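## 4. Setting up the work surface and tool roll

Complete this section before opening any parts bag. The procedure assumes the Stavport table (two panels) and the Jonent roll-up tool pouch. Other tables may be used if the top is flat, level and at least as deep as the open pouch.

### 4.1 Joining the table panels

1. Place both panels with their long edges facing each other.
2. Push the panels together until the seam is closed along its full length.
3. Run a fingertip across the seam at both ends and at the center. If a step can be felt, adjust the feet of the lower panel.
4. Wipe both panels with a dry cloth.

**Note:** A faint line remains visible after the panels are joined. Do not fill it with tape or sealant.

**Caution:** Do not load either panel with more than 80 lb. Do not sit or lean on the outer edges.

### 4.2 Opening the tool roll

1. Lay the closed roll on the near panel, on the side of your working hand.
2. Release the tie and unroll the pouch away from you.
3. Fold the flap out fully. A half-folded flap lifts the edge of the pouch and lets short bits slide out of the slots.
4. Press the fabric flat with an open hand.
5. Check every slot against the packing card (part no. 171). Report missing tools before starting work.

The pouch must stay on one panel. Positioned across the seam, it shifts when the panels are bumped, and the finer drivers work loose from the elastic.

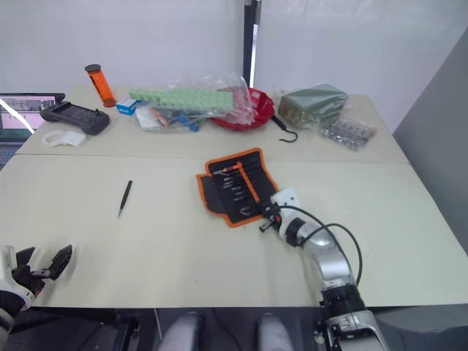

Leave a clear strip between the pouch and the front edge of the table. The strip is the assembly area and is used from section 5 onward.

### 4.3 Placing loose tools

1. Take out only the tool named in the current step.
2. Set tweezers down on the opposite side of the assembly area from the pouch, with the tip pointing away from your forearm.
3. Return each screwdriver to its own slot before removing the next one.
4. Keep bits in the elastic until they are fitted to a handle.

**Caution:** Tweezer tips bend easily. Do not use tweezers to pry covers or to turn screws. A bent pair cannot be straightened to tolerance and must be replaced (order no. 990).

### 4.4 Using the far panel

The far panel holds items that are read or used between steps: a laptop, a handheld controller, and parts waiting to be fitted.

1. Put the laptop at one end of the panel, with the screen turned toward the work position.
2. Route the laptop power cord off the back of the table. Do not run it over the seam.
3. Lay ring-shaped plastic parts flat. Parts stored on edge roll.
4. Keep drinks off both panels.

**Note:** If a Grorkaslow partition is used at the side of the table, leave a gap of 3 inches between it and the panel edge. Contact between the two passes vibration to the work surface.

### 4.5 Closing the roll

1. Confirm that all slots are filled.
2. Fold the flap back over the tool ends.
3. Roll from the end opposite the tie, keeping even tension. Do not force the roll. If it resists, a tool is lying across its slot.
4. Fasten the tie with a single turn.

Store the roll flat in a dry drawer. The elastic loses grip if the pouch is kept tightly rolled for long periods. For replacement elastic, see the Zúñiga spare parts list, September edition.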